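Urneck Town Supporters' Board > Matchday Chat > Kiltier away, who's going?

Saturday, February 22, 2020

fudel_ender
Right then, back from today's 1-1 and already thinking about Kiltier in March. Is anyone running a coach? I did the train last season and swore I'd never do it again – two changes and a replacement bus, and I missed the first 13 minutes, which of course included our only goal. I'd happily pay 20 quid for a seat if it means I can have a sleep on the way home.

northbankmoan
You'd pay 20 quid to watch us pass it sideways for ninety minutes? Fair play. I'm out until the manager goes. Today was dreadful, we had one shot in the second half and it was a cross.

tealeaf50
Oh give over, it was a point with four first-teamers missing! I thought the young lad at left back was brilliant, and he's only had a handful of games. I sit right behind the dugout and you could hear him telling the older ones where to stand.

Anyway, coach. There was talk of one going from the Fudel Arms car park but they need 50 names or it doesn't run. Last I heard they were a good way short.

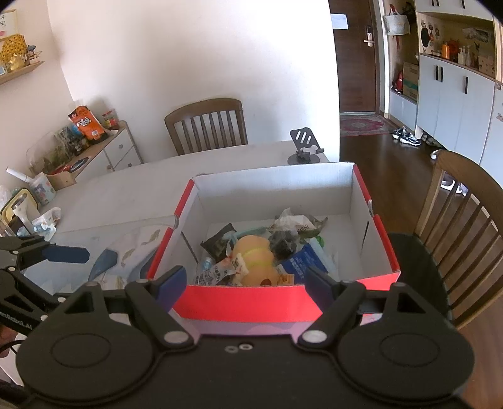 I've put myself down plus my brother-in-law, who isn't even a fan, he just likes a day out and a pie. If you want to go on the list, tell them behind the bar and leave a fiver. They won't take it over the phone, I tried.

fudel_ender
Cheers, I'll pop in on my way home from work. What time would it leave?

tealeaf50
Half nine they reckon, with a stop on the way. Kick-off's at three so plenty of time for a look round.

oldgate_1082
Half nine is far too early. It's a two hour drive at most. Last time we got there before the turnstile staff did and stood in the rain outside a carpet shop.

tealeaf50
Two hours if there's no traffic, and there's always traffic past the ring road. I'd sooner be early than listen to the first half on the radio.

northbankmoan
Listening to it on the radio would be an improvement on watching it.

oldgate_1082
You say that every week and you're still stood next to me every week.

northbankmoan
Season ticket. Already paid for.

halfwayliner
Bit of a different question – is there anywhere decent to eat near the ground at Kiltier? The burgers inside were grim last time, cold in the middle, and I don't fancy that again.

oldgate_1082
There's a Thái place on the corner by the station, it's just called Thái, green sign. Does a lunch deal on Saturdays. We had noodles in there after the cup game and they let us in with scarves on, unlike the pub opposite.

halfwayliner
Perfect, thank you! Does it get busy?

oldgate_1082
It does after one. Another reason not to leave at half nine though, it doesn't open till twelve.

fudel_ender
Could we ask them to make it ten? Split the difference?

tealeaf50
I'll ask, but I'm not promising anything. And northbankmoan, am I putting you down or not?

northbankmoan
Go on then. Window seat.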